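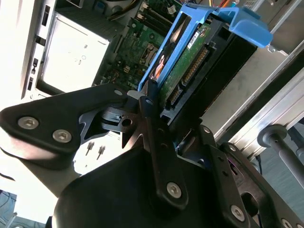

Figure 2. Gripper at a hard drive in a blue plastic carrier.

3.2 Placement procedure

Sterner College places final-year students with partner employers for one term. Before the term begins, each student ranks up to eight openings, and each employer ranks the students it has interviewed. The two sets of rankings are passed to Turnano, the matching software used by the placement office, which returns a list of proposed pairs. Staff may change a pair only when travel or visa rules make it unworkable.

The sample consisted of 50 students in technical programs. Of these, 28 were placed through Turnano and the rest through the older method, in which an adviser assigned openings by hand.

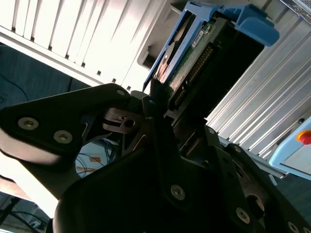 Both groups received the same preparation - a short course on workplace conduct and a practice interview - and were visited by an adviser twice during the term. Employers were not told which method had been used. Ratings of fit were collected from students and supervisors in May, using the Lui placement scale with its wording unchanged. Students who left a placement early were kept in the analysis under their original group.

Travel time was recorded separately, as several employers are located in Vemulcombe and can be reached only by a regional bus.
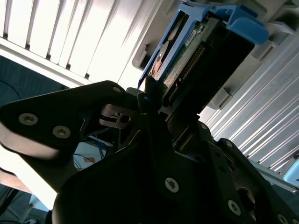 3.3 Measures

Fit was scored as the mean of the student and supervisor ratings. Where one rating was missing, the other was used alone.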